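Ticket 3000 - Board won't sit flat in case
Opened: Jul 28, 2023
Product: Cuvitz desktop case, practice build set
Status: Waiting on customer

Hi Hestbridge folks! I'm setting up the assembly bench for our August class and I'm stuck on something that should be easy. The case is open, the green board goes in, and one corner rocks when I press on it. It's a tiny bit, maybe the thickness of a business card, but enough that the last screw goes in crooked and I don't want to force it.

What I've tried so far:

Took the board out and put it back in, twice. Same rock, same corner.

Checked under it for a stray screw. Found one! Got very excited, but it was nowhere near the bad corner and made no difference.

Swapped in screws from the Serra spare parts bag. They're a little shorter and they bite okay, but the corner still lifts.

I've also been using the gray practice plate, the one with the raised blocks and the connector strip with blue inserts, so people can get a feel for the layout before they touch the real board. Mine has the hollow square socket up in the corner and the big block in the middle, in case there's more than one version of it going around.

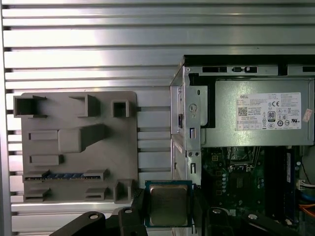 Can I leave one screw out and run the class anyway?

You can for a practice build, as long as the board never gets powered and nobody leans on the loose corner when they seat the memory. For a machine that's going to be switched on, find the lifted standoff first.

Okay, that answer came back fast, thanks. These never get plugged in, so I could live with it, but it bugs me and I'd like to fix it properly. Went back in this morning with a flashlight and a ruler.

The standoff under the bad corner looks taller than its neighbor. I backed it out and there was a curl of metal in the threads, so it wasn't screwing down all the way. Cleaned it with a toothbrush (a new one, don't worry) and ran it back in by hand. Now it goes down nearly flush. Nearly! I can still get a fingernail under it.

Put the board back over it and started all the screws loose before tightening any of them, which I probably should have been doing from the start. Much better. The rock is almost gone and the memory slots don't flex when I push near them.

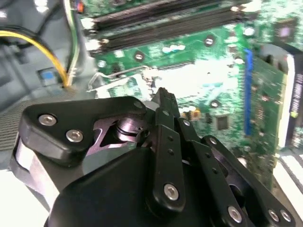 Green board in the gray case, memory slots along the top edge

So, two things left. Could you send me one replacement standoff, or a part number I can order myself? The Jadimby leaflet that came with the set lists kit 375, but it doesn't say whether standoffs are in it. And is there a torque setting you like for these screws? I've been going by feel.

I'm leaving everything as it is until I hear back.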